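Recording demonstrations at home with the Grusero hand grippers
Last edited 5/11/21 by Peter Sýkora

Before you start, charge both handles and wipe the lenses. Yes, even if you wiped them yesterday. The first 27 episodes I ever uploaded were shot through a thumbprint, and the model learned a great deal about my thumb.

1. Pick the task and write it down in one sentence. "Put the snacks in the bag" is fine. "Tidy up" is a philosophy and will be rejected by the Rultville server.

2. Start the Nondier app, pair left first, then right. If you pair right first, the labels swap and you'll spend an evening renaming files.

3. Do the calibration wave. You will feel silly. Keep the tips in view of each other for 20 seconds and don't talk to the dog.

4. Record. Move at the speed of someone who is slightly bored. Close the fingers fully, pause, lift, place, open, pause again. If you drop something, pick it up and carry on - recoveries are worth keeping, and the swearing is stripped out with the audio.

5. Reset between episodes, and reset badly. Everything should land somewhere new. 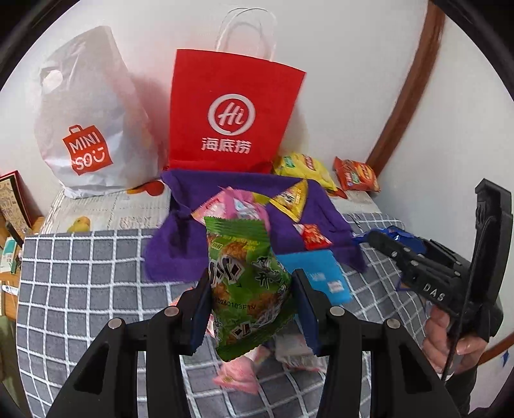
Step 5 is where most people's sets go wrong. They put each item back on its old spot, and the policy learns the spots. Throw things down and leave them how they fall, with a packet half under its neighbors if that's where it ends up. I like a bed for this, with a rumpled purple cloth in front of a grid-pattern blanket, so that no two grasps start from the same height. Crinkly wrappers are hard going, so take them by the crimped edge some of the time and by the middle the rest. Leave the shopping bags standing at the back, but shift them every few episodes.

6. Check 2 clips before uploading the batch. Look for dropped frames and for the cable crossing the lens.

7. Upload overnight. The Sokol set stood at 3,401 episodes when I last looked, and it would like more left-handed ones by December.

If the app says "sync lost," restart the handles, then the app, then pair again from step 2.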